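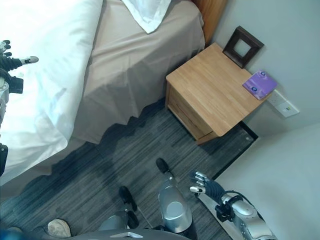
Plusia at work in the practice bedroom, with one hand at the duvet and the other open above the carpet.

GROTENT, July 7, 2018 – The students of the Grotent robotics club have spent most of their summer break in a bedroom, teaching a two-armed robot on wheels to make a bed, and they could not be happier about it.

The robot is called Plusia, and it is the club's entry in the household class of the Grivmont student competition. Teams in that class get a furnished room, a bed and a list of chores. The judges award up to 100 points, and more of them go to the bed than to anything else in the room. Club members picked the household class by a show of hands in the spring, when the other choice on the table was stacking crates in a warehouse hall.

"Crates are fine, but a crate stays the shape you left it," said Melahat Bayram, who teaches the club's evening class and has coached its last three entries. "You touch a duvet in one corner and the whole thing moves. My students looked at that and said, yes, we want that one!"

The practice room is on the ground floor of Yüksel, the hospitality school across the street, which trains hotel staff and has several rooms set up the way a guest would find them. The school has handed one over to the club until the competition. It has a bed with white linen and a beige skirt, a wooden nightstand with a picture frame on top, and gray striped carpet.

The carpet caused the first argument of the summer. Plusia learned to get around on the smooth floor of the club's workshop, and the students had set its turning speed there. On carpet tile it came up short on nearly every turn, so that a robot that was supposed to be facing the bed would be facing the corner of it. Two of the younger members rewrote the turning routine over a weekend and taped a sheet of paper to the door with the new values on it. The sheet is still there, with a good many corrections in different colors of pen.

A bed made in pieces

The class breaks the job down into short stages. Plusia drives up along the side of the bed, finds the edge of the duvet, takes hold of it, pulls, lets go, and moves along to do it again. Each stage belongs to a pair of students, who write the code, run the tests and have to explain it to the rest of the class at the end of the evening. The explaining is compulsory. Bayram says it is where most of the bugs get caught, usually by somebody who was only half listening and asks what sounds like a silly question.

Finding the edge has been the slowest part. White bedding under bright light gives the robot very little to go on, and the stripes in the weave are faint enough that the head camera loses them at certain angles. The pair working on it tried a colored hem first, which worked beautifully and is against the Grivmont rules. They went back to plain white and began looking for the shadow the duvet throws on the skirt below it – a much better idea, as they now tell anyone who walks in.

The hands have had at least as much attention. Plusia has jointed fingers, and every one of them has to be checked at the start of a session. Students curl and open them one at a time, listen for anything that catches, and look over the small hinge brackets at the knuckles. The checklist was written by last year's members after a pin worked itself out in the middle of a demonstration for parents, and the club has been strict about it ever since. The same goes for the ribbed sleeve over the arm, which gets wiped down and looked over for nicks.

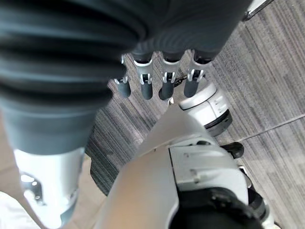 Learning to pinch

If there is one thing the students want to talk about, it is the grip. Picking up a cup is a matter of closing the fingers around something that is already there. Cloth has to be gathered first. Press too lightly and the fingertip slides across the top, press too hard and it sinks into the mattress and takes hold of the sheet as well, and then everything comes up together.

The class has been collecting attempts since June. Every pinch is logged with the force used, the angle of the hand and a short note by whoever was on duty, and the log stood at 3,797 entries at the start of this week. Some of the notes are technical. A fair number just say "NO" or "so close," and one evening's worth is written entirely in capital letters. The students use the log to adjust how the robot approaches the fabric, and they also use it to settle arguments, of which there are plenty.

What they have arrived at is a slanted approach. The fingertip comes down at an angle, touches where two layers meet and pushes in a little way so that the cloth bunches up on its own, and then the hand closes. It looks cautious, almost fussy, and the first time it brought up a clean fold of cover with nothing else attached the noise in the room brought people in from the corridor. 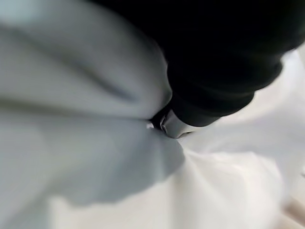
Light still makes a difference. Late in the afternoon the room gets very bright, and the wrist cameras have trouble telling one pale fabric from the next, so the class has been scheduling its hardest tests for exactly those hours. The competition hall has big windows, Bayram points out, and no one will be drawing the blinds for them.

There has been help from the neighbors, too. Volkan Erdem, who runs the housekeeping course at Yüksel, came over in the first week to see what was happening in his room and ended up giving the robotics class a lesson. He made the bed twice at normal speed and then once very slowly, and the students filmed his hands and asked him to stop at every movement. He had never had to explain why he starts at the side he starts at, he said, and he had to go away and think about it.

"They asked me how hard I pull. I have been doing this for a long time and I have no idea how hard I pull!" Erdem said. "So they put a scale on the corner of the duvet and measured me. Now I am a number in their computer, and I am very proud of it."

His advice changed the program in one important way. The students had been planning to tug the duvet flat from a single position, with both arms. Erdem told them that housekeepers make small corrections from different places along the bed and leave the big pull alone, as it tends to shift the far side. The class tried it his way that evening. The duvet has hung straighter down the side in most of the test runs since, and the pair in charge of driving has twice as much work to do, which they mention often.

Not everything is going so well. The pillow is a sore subject. It has to rest at the head of the bed against the headboard, and Plusia's reach in that direction is limited by the nightstand. Driving closer means bringing an arm past the picture frame, and under the rules anything knocked off the furniture costs points. For now the students are working on getting both hands up and level at the bedside before the robot moves any nearer, and on keeping the elbows in while it does. They call this "walking past Grandma's china."

The other worry is time. Grivmont allows 48 minutes for the whole room, including the smaller chores, and the club's most complete run so far went over. Most of the extra minutes went on waiting. Plusia stops between stages to look at the bed again, and at present it looks for a long while. One of the older students has been trimming those pauses a bit at a time, and she has promised the class a cake if she gets the run under the limit before they leave. The class has already voted on the flavor.

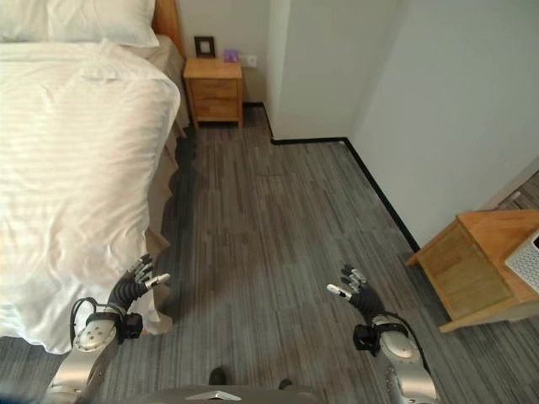
What happens next

The club will keep the room at Yüksel until it packs up for Grivmont. Evening sessions are running as usual, and members who are staying in town have asked for extra mornings, a request that Bayram says she did not see coming from people who are supposed to be on vacation.

The last stretch will be given over to full runs, start to finish, with students from the housekeeping course acting as judges. They have been told to be strict. Judging by their comments on an early trial – one of them wrote "corners!!" across the top of the score sheet and underlined it – they will have no trouble with that.

Two places at the competition table are reserved for first-year members, who will start the robot and hand in the paperwork. The club has always done it this way, and there was a draw for the places at the end of the last class. Both winners have asked to practice pressing the start button.

Anyone who would like to see Plusia before it travels is welcome at the open evening, when the class will run the bed, the nightstand and, if all goes well, the pillow. Visitors are asked to come in by the side entrance on the courtyard and to take off wet shoes before stepping on the carpet. The club is also looking for old duvet covers in plain white, any size, as the ones in use are getting tired. They can be left at the front desk of the hospitality school, marked for the robotics class.

New students can sign up for the fall class at the same desk. No experience with robots is needed, and Erdem has offered to teach anyone who joins how to make a bed.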